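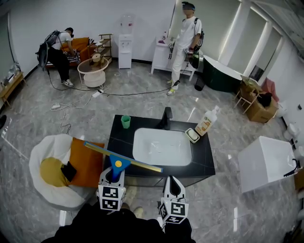

How often do you need to wipe down a bathroom sink and faucet?

Every day if you have hard water, and it takes less time than brushing your teeth. With soft water you can get away with twice a week, plus a proper clean on the weekend.

I've had hard water my whole adult life, so I'm in the every day camp, and I've made most of the mistakes there are to make. I once took the shine clean off a faucet with the wrong side of a sponge. I've also left vinegar on a drain ring overnight and come back to something that looked like it was pulled out of a pond. So these are my bathroom tips, in no order, from a person who learned them the annoying way.

Dry things, don't just clean them

If you only take one thing from this page, take this one. Those chalky spots are what's left when the water goes away, so if you get the water off before it dries, you don't get the spots! I keep a microfiber cloth on a hook inside the cabinet door and give the faucet, the rim and the top a quick pass after the last person has brushed their teeth. No spray or anything. The cloth goes in the wash on towel day and a fresh one goes on the hook.

A squeegee does the same job for mirrors, tile and shower glass. Start at the top, tilt it a little so the water runs to one side, overlap your strokes, and wipe the blade between passes. If yours leaves lines, feel along the edge with your finger. A nick in the rubber will leave a streak in the same place every single time and no amount of glass cleaner will fix it. Some squeegees have a blade you can slide out and flip over, so check before you buy a new one.

Dark faucets

I love how they look and I complain about them constantly. Every drop shows. What works for me is warm water with a tiny bit of dish soap, a soft cloth, then a dry cloth. That's the whole routine. Stay away from scouring powder, bleach, anything with grit in it, and the green side of the sponge (see above, I'm still sore about it).

For spots that have already set, mix one part white vinegar with one part water, dampen a cloth, lay it on the spot for a minute or two and rinse it off really well. Please look up what the maker says first, though. Some dark finishes are a coating and some are a plating and they don't all put up with vinegar. My neighbor Ljubica Petkov won't let vinegar anywhere near hers and uses plain soap and patience, and I have to admit her faucet looks better than mine.

Soap scum around the soap

Bar soap people, I'm one of you. The goo in the bottom of the dish comes from the bar sitting in its own puddle. A dish with ridges helps, and so does a slice of loofah or even a couple of thick rubber bands stretched across the dish to hold the bar up off the bottom. When the dish gets crusty, let it soak in hot water while you do the rest of the room and the crust slides right off. I save the scrapings and use them to wash out paint brushes, but I know that's not for everybody.

Pump bottles have their own problem, that ring they leave behind on the counter. Wipe the bottom of the bottle when you wipe the counter. I went years without thinking of that. If the pump is clogged, take the top off and run it under hot water, then pump it up and down in a glass of hot water until it moves freely.

The toothbrush cup

Go look in the bottom of yours. I'll wait. Mine goes in the top rack of the dishwasher once a week now, and in between I rinse it and turn it upside down on a towel for a while. If your cup isn't dishwasher safe, hot soapy water and a bottle brush will do it. A circle of folded paper towel in the bottom catches the drips, and you just throw it out when it gets gross.

Slow drains

Before you pour anything down there, pull the stopper. Most lift straight out, some need a quarter turn, and some are held by a rod under the sink with a nut you can loosen by hand (put a bowl underneath). Nine times out of ten it's hair and toothpaste. I use one of those bendy plastic strips with the little teeth. Then a kettle of hot tap water, not boiling, because boiling water is rough on plastic pipe and can crack a china basin.

People always ask me about baking soda and vinegar. It's fun to watch and it does freshen things up, but I've never seen it move a real clog.

Marble-look floors

Find out what you've got before you clean it. If it's porcelain tile printed to look like marble, it's tough and you can mop it with pretty much any mild floor cleaner. If it's real stone, keep vinegar and lemon off it, they'll leave dull spots you can't mop away. Ilir Hoxha, who laid my floor, told me to use less cleaner than the bottle says and change the water sooner than I think I need to. He was right about both. The haze I'd been blaming on the tile was just dried cleaner.

For grout, an old toothbrush and a paste of baking soda and water. Do a small patch, rinse, move on. Kneel on a folded towel or your knees will be talking to you the next day!

Overflow holes

That little hole or slot near the top of some basins can get smelly. Squirt in some soapy water with a turkey baster (one that lives in the bathroom forever after), scrub inside with a skinny bottle brush, and flush with clean water. If the whole bathroom smells stale and you can't work out why, try this first.

What I keep under the sink

Dish soap, white vinegar, baking soda, two cloths and one old toothbrush. I used to have a whole crate of sprays and half of them did the same thing. Never mix the vinegar with bleach, by the way, not even a little, the fumes are dangerous.

Desta Negash wrote in asking whether car wax on a faucet is a good idea. I've tried it on plain chrome and the water does bead up nicely for a few weeks, but I wouldn't put it on a matte finish. It goes patchy and then you have to get it all off again. Next time I'll do shower curtains, including how I wash the liner in the machine without shredding it.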